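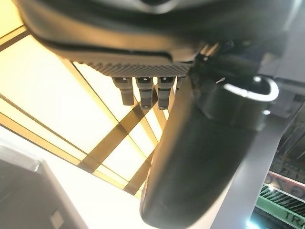 Fig. 1. Underside of the arm housing, with textured strip and small black connectors.

Local Government and Public Order
Handout 6: Notice and permit schemes for street assemblies

Reading before the seminar: the Cikalcombe Street Assemblies Byelaw, parts 2 and 4, and the Solberg notice form with its guidance sheet. Both are in the course pack. The Kamska material is optional.

6.1 Terms

A notice scheme requires an organiser to tell the authority that an assembly will take place. The assembly is lawful unless the authority acts. A permit scheme requires the organiser to ask, and the assembly is unlawful until the authority agrees. The label on the form does not settle which of the two is in use. Solberg calls its document a notice, but clause 3 says that no assembly may begin until a receipt has been issued, and the clerk may withhold the receipt. For the purposes of this course Solberg is treated as a permit scheme.

"Organiser" is defined differently in each town. In Cikalcombe it means the person who signs the form. In Kamska it includes anyone who invites others to attend, which on a plain reading covers a person who passes on a message.

6.2 Thresholds

Cikalcombe applies its byelaw to assemblies expected to draw more than 90 people on a carriageway, or more than 400 in a park or square. The test is what the organiser reasonably expects on the day the form is signed. A larger turnout does not of itself make the form defective (part 2, paragraph 5).

Solberg has a single threshold of 600 and does not separate roads from open spaces. It is silent on who makes the estimate. In practice the clerk has used the police estimate where one exists. Consider whether an organiser can safely rely on their own figure.

Kamska has no threshold. A gathering of two people falls within the wording. The town's position is that officers use common sense, and a written policy to that effect has been promised but was not in force when this handout was prepared.

6.3 Conditions

Most disputes concern conditions and few concern outright refusal. The usual ones relate to route, start and finish times, amplified sound, stewards and insurance. Three questions should be asked of each condition.

(a) Is there a power to impose it? Cikalcombe lists its permitted conditions in part 4. Insurance is not on the list. It nonetheless appears on the standard letter sent to organisers.
(b) Is it clear enough to be obeyed? "Sound to be kept to a sensible level" has been criticised on this ground.
(c) Does it go further than the stated purpose needs? A finish time set to protect evening bus services is hard to defend on a street with no evening buses.

6.4 Charges

Zatine charges a deposit of 1,000, returnable after the street has been inspected. The deposit may be waived for hardship, but the form has no space in which to claim a waiver and the guidance does not mention one. Compare a rule that exists on paper with a rule an applicant can find and use. Students should also note that the deposit was set by the town manager under delegated powers. Whether the council's resolution of the previous November allowed that delegation is a separate point, dealt with in Handout 7.

6.5 Policy and byelaw in conflict

An authority may adopt a policy on how it will use a discretion. It may not by policy give itself a wider discretion than the byelaw grants, and it should not treat the policy as a rule that admits no exceptions. The Cikalcombe insurance condition is the plainest instance of the first fault in the course pack. For the second, see the Solberg guidance sheet, paragraph 8, under which late forms "will in all cases be returned".

Where a council resolution and an operational policy disagree, the first step is to establish what kind of instrument the resolution is. Many resolutions state an opinion or a request and bind no officer.

6.6 Seminar work

Prepare a one-page note advising an organiser in Solberg who expects 400 people, has been told by the police to expect 600, and has missed the date for returning the form. State which provisions you rely on. Cite by paragraph number. Notes that cite the guidance sheet as if it were the byelaw will be returned for correction.

Handout revised 25 January 2018. Earlier copies give the wrong paragraph number in 6.2.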